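Re-teaching the peg pick and insert on the Coten bench cell
Last updated 2023-10-06

These steps cover the Coten cell after the gripper fingers have been changed, or after the arm has been bumped. Set aside 40 minutes. If only the peg colour or batch has changed, you don't need any of this.

You will need the 4 mm hex key, a clean cloth, the printed block, one good peg and the teach pendant.

1. Finish the current cycle and put the cell in manual. Set the speed to 10 per cent and leave it there until step 8.

2. Check the fingers. Open and close the gripper a few times with nothing in it. Both fingers should move the same distance. If one lags, take it off, wipe the slide and refit it. Tighten the finger screws evenly, a bit at a time.

3. Look over the cable that hangs from the arm. It needs enough slack for the wrist to turn all the way without pulling, but it must not catch on the bench. Move the wrist through its full range by hand jog and watch the loop.

4. Load program 2996. Don't use the older copy with the Sturonholm name on it. It still has the long-finger offset and will drive the peg into the block.

5. Jog to the pick point and close on the peg. Grip it near the top and keep it vertical, with the rounded end down. Set the force to 58 per cent. Higher than that marks the plastic.

6. Lift clear and check the peg from two sides, at right angles. If it leans, open, reseat and grip again. Don't correct a lean by tilting the wrist.

7. Jog across until the peg is centred over the hole in the block, then lower in small steps. Stop as soon as the rounded end is inside the rim. Let go, see which way the peg settles, and nudge the arm the opposite way from any gap. Save this as the insert point.
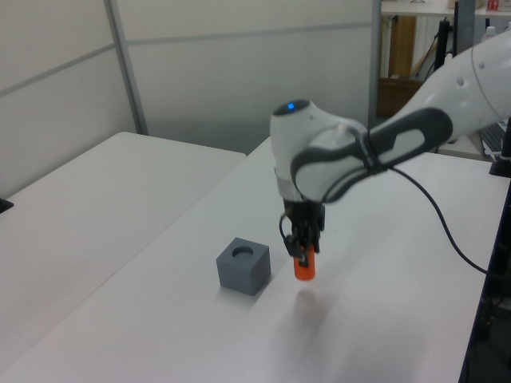 Why does the peg jam halfway when the centring looks fine?
The block has usually shifted or turned a little since the point was saved. Put it back against its marks, run the insert again at low speed, and only re-teach if it still jams.

8. Run ten inserts at 10 per cent, then ten at normal speed. Stay at the pendant for all of them. If any peg sticks, go back to step 6.

9. Save the program under the same number and write the new offsets in the Bokovell log, along with the finger set you fitted. The next full check is due in November.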